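Trilladden bin picking kit on a KUKA - anyone else running it?

pstergiou
Joined: May
Posts: 28

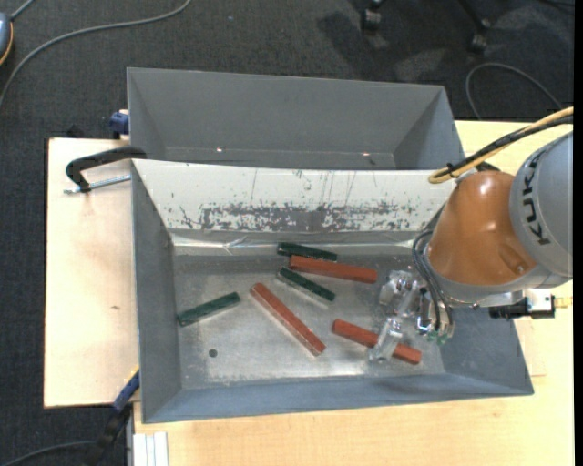
So I've had the Trilladden kit for a while now and figured I'd write it up, because when I was shopping I couldn't find a single opinion from a person who'd paid for it. You get the gripper fingers, the software license, a calibration plate and a support plan that runs out sooner than you'd like. We're feeding long blocks in two colors, green and a reddish brown, out of one gray bin, and the second bin is where the sorted ones go.

The good stuff first! Setup was way easier than the Ravaneo package we had on trial. The calibration wizard walks you through everything and I had it moving in one afternoon. I also like that it doesn't care much what your bin is. Ours is scraped up pretty badly on the back panel and the floor throws glare all over, and I was sure I'd have to paint it.

The not so good: blocks lying close to a wall. It'll go for the ones in the middle first, fine, but then it gets picky about the leftovers. I ran 922 picks as a test and 60 of them were misses, nearly all on pieces near a side wall. Is that normal for you guys?

- Pantelis

derwood_dan
Posts: 200

That's better than I got, so quit complaining :) What speed are you at? I had to slow mine way down on the approach before the wall picks got any good. There's a setting called wall margin under the bin tab and the default is huge. Try cutting it in half.

ekrem_a

I'm going to disagree with Dan on the margin. I cut mine and bent a finger the same week, and the replacement took forever to show up. If you do it, go down a little at a time and watch the first batch with your hand near the stop button.

Also, Pantelis, two colors isn't much of a test of the vision side. Try it with parts that all look the same and are piled on top of each other. Yours are pretty spread out. I had Ravaneo and Trilladden side by side on a pile of castings and Ravaneo won, it wasn't close. Setup was miserable, I'll give you that.

- Ekrem Akgül

pstergiou

Fair point on the piles, I haven't tried it with a full bin yet. But we don't have castings, we have blocks, and I'm not paying Ravaneo money for blocks! Half a day against most of a week of setup matters when it's just me and one other guy.

Dan, I'm at half speed. Will try the margin, slowly, Ekrem, I promise.

moss_and_wire

Can I ask a dumb question, how are you holding the bins down? I bought the Trilladden locating frame and I think I got ripped off.

pstergiou

Not dumb. Clamps from the hardware store on a wood top. I looked at their frame, saw the price and closed the tab. The only trick is keeping the clamps out of the arm's path, so tell the software they're there. You draw them in as keep-out boxes, takes five minutes.

derwood_dan

Ha, I bought the frame too. It's a nice frame. It's not THAT nice.

ekrem_a

I'll stick up for the frame. If you swap bins all day you want them landing in the same spot every time, and a clamp on wood is going to creep on you. For one bin that stays put, sure, use clamps.

One more thing for anybody reading this before they buy: get it through Konstantinidis if they ship to you. They answered my emails, and they swapped a bad cable without making me send the old one back first. Going direct I waited and waited.

moss_and_wire

Good to know, thanks. Does the license move if you change controllers? The sales page is really vague about it.

pstergiou

It does, but you have to email them and they release it by hand. Kind of silly for what it costs.

Update on the wall margin - I took it down a quarter and ran a short batch. Leftovers near the left wall are coming out much better, and the fingers are still straight. Going to leave it there for now and try a full bin next. Will post the numbers when I have them.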